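Getting a town's records back online, one server room at a time

When Rocío Cuervo took over the information systems office in Andbridge, the land registry was still running on a database that had last been updated before the flood. Paper copies of newer deeds were stacked in a hallway. The phone system worked in two of the town's public buildings.

"People talk about digital government as if you buy it and plug it in," she said. "We had clerks bringing their own phones to work so they could photograph forms and send them to each other. That was the network."

Cuervo spoke from her office on the second floor of the municipal building, where the rebuilding plan is taped to the wall in three sheets. The first sheet covers power and cabling. The second covers the registry, tax and civil records systems. The third, which she said has changed the most, deals with who will run everything once the outside contractors leave.

The main contractor is Guvlow, a software company that builds records systems for small local governments. It was chosen last December over two larger bidders. Duván Betancur leads its team in the town.

Betancur said the first surprise was how much of the old data could be saved. Of the damaged registry files, 3,769 have been restored and checked against paper. Another 1,654 are still waiting, mostly because the paper is missing or the two versions disagree.

"Where they disagree, we don't decide," he said. "We mark it and it goes to the registry staff. A boundary line is a legal matter. I'm a programmer."

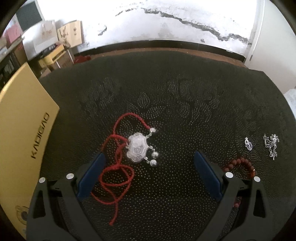
A silver lock pendant on a dark green mat.

The question of control came up more than once in our conversation. Some members of the town council objected to hiring an outside firm to handle property and tax records, and asked why the work could not be done by local people. Cuervo said she shared part of that concern.

"I was against the first draft of the contract," she said. "It kept the servers outside the district and gave us a login. If we stopped paying, we would have had nothing. I sent it back."

The version that was signed puts the servers in Andbridge, with a backup in Agudelo, the next district over. The town owns the data and holds a copy of the source code for the registry module. Guvlow keeps the rights to the rest. Betancur said his company did not like giving up the code at first, but agreed after 6 weeks of talks.

"It's a small piece of our product, and it's the piece they care about," he said. "I would have asked for the same thing."

Training is the slower job. The plan calls for 40 municipal employees to learn the new system well enough to teach others. Many of them have spent their whole careers with ledgers, and Cuervo said she was wrong to expect the younger staff to pick it up faster.

"The older clerks know what the record is for," she said. "They catch a bad entry right away. The younger ones are quick with the screen, but they'll accept whatever it shows them."

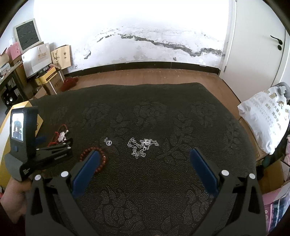 Jewelry, including a dark red beaded bracelet, on dark patterned fabric.

Power remains the biggest risk. The building loses electricity most afternoons in hot weather, and the batteries in the server room were sized for shorter outages than the town now has. A second set has been ordered through Pritley, a regional supplier, but the delivery date has moved twice. Until the batteries arrive, the system shuts down on a timer and clerks go back to paper for the rest of the day. The paper entries are typed in the next morning.

Betancur does not think that is a failure. "A planned shutdown is fine," he said. "What hurts you is the unplanned one, in the middle of a write. We had one of those in the first month and spent four days cleaning up."

The public side of the registry is set to open on 23rd August. Residents will be able to look up a property number and request a certified copy, though they will still have to pick it up in person. Online payment has been left out for now. Cuervo said the local bank was willing – the town's own accounting software was not ready.

She would like the civil records to follow, starting with births. The budget for that part has not been approved, and she has a meeting with the finance office about it next week.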